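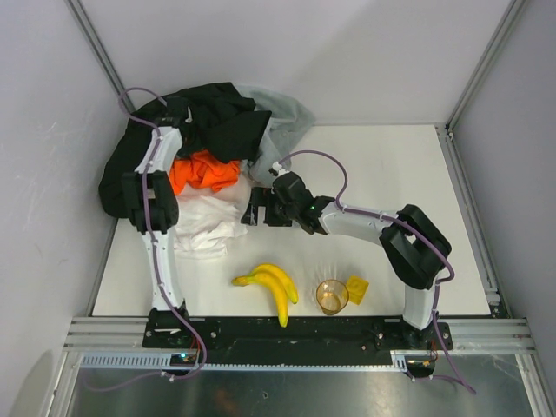

A two-arm cell at Galament, with fabric at the back and bananas, a cup and a sponge up front.

Ingrid Haddad has written 14 pages of rules for a tabletop, and she would like it known that the first draft ran to 50.

"People stopped reading at the part about sleeves," she says. "I took out the part about sleeves. Then we had an incident with a sleeve, so it went back in."

Haddad looks after working practice at Galament, where pairs of robot arms spend their days picking up the kind of stuff most of us leave on the kitchen counter. Her document is called the Plenine guide, after a meeting room. It covers who may reach over the rail (one named person), when (arms parked, power to the joints off), and what may be put down on the table in the meantime (nothing, and she means your coffee).

The cables get a page and a half. Every one that travels with an arm must be clipped, with enough slack for the full reach and not enough to catch on the elbow. She checks this by moving each arm through its whole range at crawling speed, a job that takes about 18 minutes and makes, by her account, terrible television.

Cloth is her other subject. "A cup is a cup from any side. A cloth is a different object every time you let go of it." Operators are therefore forbidden to fold anything neatly before a run. Tidy people struggle with this. One of them was caught squaring off a towel in December and still hears about it. 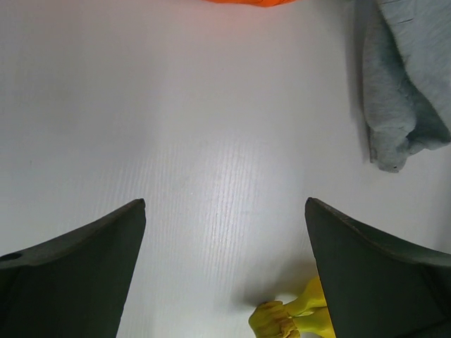

She is stricter about fingertips. They get wiped at the start of a shift and looked at again after every soft object, on the theory that lint is patient. A worn tip is changed the same day, and the change goes in the log with initials. "Not a smiley face. I've had smiley faces."

Does anyone push back? Constantly. Dantas, the sister site, wanted to drop the second check before restart on the grounds that it had never caught anything. Haddad asked to see the log. Of the last 6 restarts, two had no first check either.

She has less to say about the formal safety standards, which she reads with a pencil and calls "fine, if you already know what you're doing." Her guide sits underneath them and deals with Tuesday-afternoon problems, though she asks me to find a better name for those. I haven't.

Next she is off to Clereck, a supplier that has asked for a copy and wants to know whether there is a short version. She tells me this is the short version.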